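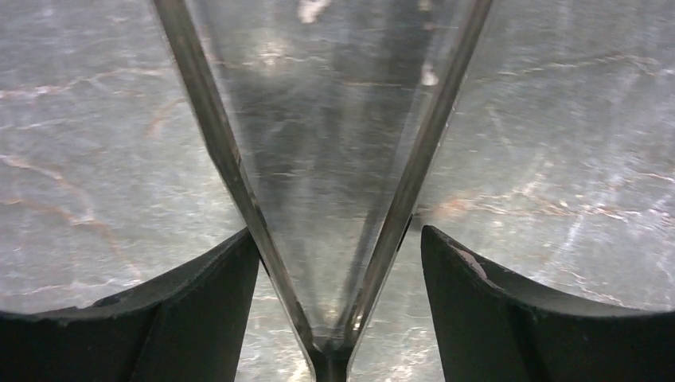

A cocktail glass, up close, with marble behind it.

Tustora Review: Is It Worth Paying For Another Streaming App?

Posted 2018-12-14 in TV & Streaming

I told myself no more subscriptions this year. I already pay for more TV than I can watch, and my watchlist on the big services looks like a to-do list I'm avoiding. Then a coworker would not stop going on about Pondside, and the only place to get Pondside is Tustora, so you can guess how that went.

If you haven't run into it, Tustora is a small streaming service that does almost nothing but drama series, mostly European with a few from farther away. No sports, no cartoons, no baking contests. The app claims 911 titles, and that number sounded great until I noticed that it counts every season as its own title and throws in the behind-the-scenes clips too. Still, there's a lot I had never heard of, and I like finding actors before they turn up in everything.

I've had it for three months now on my Kingi stick, plus my phone and an old laptop, so this is a proper lived-with-it review.

Signing up

Pretty painless. Email, password, card, done. You get a free week and then it bills monthly. What bugged me is that the reminder that your free week is ending lands in your inbox the same day the charge goes through. I was going to keep it anyway but come on!

The Kingi app took two tries to install. First time it sat on the logo screen until I gave up and went to fold laundry. I deleted it, put it back, and it has opened fine ever since, if a little slowly.

The shows

OK so, Pondside. It's a family drama set in a run-down lakeside hotel, two sisters, one missing will, everyone sleeping with somebody they shouldn't. The older sister is played by an actress who came out of theater (says her bio on the app) and she is SO good. She has a way of going quiet in the middle of an argument that made me put my phone down. The first episode is a slog, I'll warn you, all arrivals and luggage and people staring at water. Stick with it until the dinner. The finale runs 76 minutes and I stayed up for all of it on a work night with zero regrets, apart from the obvious ones at 6:30 the next morning.

I also got through Ekgate, a police thing about a port town, much colder and slower. Great coats. The lead detective is a former model and some of the comments under the show are pretty snotty about that, but I thought he was perfectly believable as a tired man who hates his boss. The plot falls apart in the second half when they bring in the shipping company. I finished it mainly out of stubbornness.

Past those two it gets patchier. There's plenty of glossy soapy stuff where everybody lives in a penthouse and has the same haircut, and I watched more of that than I'm going to admit to. Good for ironing.

The cast pages (my favorite part)

This is the thing Tustora does better than the big guys. Pause any episode and press up, and you get the faces of whoever is in that part of the story, with the character name and the actor's name. Click through and there's a short bio and everything else they've done that's on the service. I lose entire evenings to it. You start with one waitress in one episode of Pondside and end up watching her in a convent drama from years back.

The bios are uneven, though. Leads get several paragraphs, training and first jobs and so on. Supporting cast might get one sentence, and a few are plainly wrong. One actor's page had him born after his first film came out. There's a "report a mistake" button, which I used, and the page is still the same today. Also no links out to anyone's social media, if that's your thing. I just look people up on my phone like a normal nosy person.

Subtitles and dubbing

Subtitles are good. Readable size, decent spelling, and you can put a gray box behind them, which you'll want for all those snowy scenes in Ekgate. They did drift out of sync on one episode until I backed out and restarted it.

The English dubbing I can't recommend. It sounds like the same handful of people in a closet, and the teenagers all sound forty. Dubbing is ON by default for every new series too, and the app doesn't remember that you switched it off. I've been pressing that same button since I signed up.

Picture and the app itself

Looks sharp on the TV, a bit soft on the laptop. Downloads work on the phone but expire fast, so don't load up for a long trip too early. Search is picky about spelling. If you leave the accent off a name it sometimes finds nothing, and I don't know how to type half of those on a remote!

It also has no "skip intro." Pondside has a gorgeous opening song and I never minded. The soaps, though. Oh boy.

What I'd change

Remember my subtitle setting. Fix the bios. Let me sort by actor, please, seeing as the cast pages are right there. And stop putting the next season's spoiler photo on the tile of the one I'm still watching, because that's how I found out who got the hotel.

Should you get it?

If you only want Pondside, take the free week, clear your evenings and cancel before it's up. If you're the type who watches with one eye on who's in it and where you've seen them before, you'll get your money's worth for a good while. Families can skip it, there's nothing for kids at all.

I'm keeping mine through January, when the second season of Pondside is due, and I'll decide after that.

My rating: 3 out of 5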